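Clearing Out Before the Move: A Report on Keeping and Giving Away
Student project, Everyday Life and Writing, second term
Submitted February 7, 2018

What I set out to do

The assignment was to change one ordinary thing at home, keep a journal while doing it, and write up the result. I chose my belongings. My lease on Doltton Street ends in June and I have moved twice with boxes I never opened. I wanted to know what I owned and how I decided what stayed.

The project ran for 20 days. I wrote in the journal each evening, usually after dinner, and missed two evenings because of a chemistry midterm.

How I did it

I made a tally sheet with four columns: keep, give, sell, throw out. Every item got one mark. A pair of shoes was one item, and so was a deck of cards. Pens and pencils gave me trouble, so I counted them by the cup. Food, toiletries and anything belonging to my roommate were left out.

I worked by type of thing and did clothes first, then books and papers, then kitchen items, and last the category I called "other," which was the biggest and the slowest. For each item I wrote down when I had last used it, if I could remember. If I could not remember, I wrote a dash. There are a lot of dashes.

For selling I used Brellow, which a few people in my dorm last year had used for textbooks. For giving away I used the donation counter at the Phuthong community center, two bus stops from the apartment. It takes clothes and housewares in the mornings only. I found this out by going in the afternoon.

Results

The total came to 247 items. I kept more than I expected to. Of the things I let go, 40 were clothes, and most of those were T-shirts from events. I had five from the Cevent fun run alone, and I only ran it three times. I still don't know where the other two came from.

Selling went badly. I listed a desk lamp, a rice cooker and a stack of paperbacks. The rice cooker sold the first night. The lamp got several messages from one person who wanted to know if it came in another color, and then no more messages. I took the lamp and the paperbacks to the donation counter at the end of the second week.

Papers took two full evenings. I had kept every syllabus since my first semester and the manual for a printer I gave to my cousin. I scanned what I needed for taxes and recycled the rest.

What was hard

Gifts were the hardest. I don't use the scarf my aunt knitted, but I marked it keep without thinking about it, and in the journal I wrote half a page afterward defending the decision. I did the same with a mug. When I read the journal back, the long entries were nearly all about gifts, and the entries on things I bought myself were one line each.

The other hard part was time. I had planned for an hour a day. The "other" category took whole afternoons on both middle weekends, and I skipped going to the lake with friends on one of them. I regret that a little. They came over afterward with takeout and sat on the floor while I sorted cables, so the evening was not lost.

What I would change

I would start with papers while I still had patience. I would also drop the sell column, or put only one or two things in it. The journal was worth doing, but writing down the last use of every item slowed me down, and past a certain point I was guessing.

The tally sheet did not show how I felt about an item, and I think a fifth column for that would have been useful. I have not worked out what I would write in it.

Since finishing I have bought one thing, a raincoat, and the old one went out the same day. I plan to do the kitchen again before June, mostly the drawer by the stove. 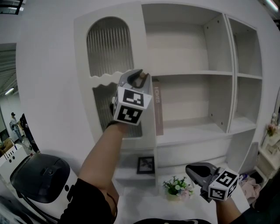 Paweena Srisuk: I did something similar before my last move and had the same problem with gifts. I ended up asking my mother if she minded about a sweater, and she had forgotten giving it to me. Did you ever ask your aunt about the scarf? Also, I would keep the last-use column but only fill it in for clothes. For everything else I was guessing too.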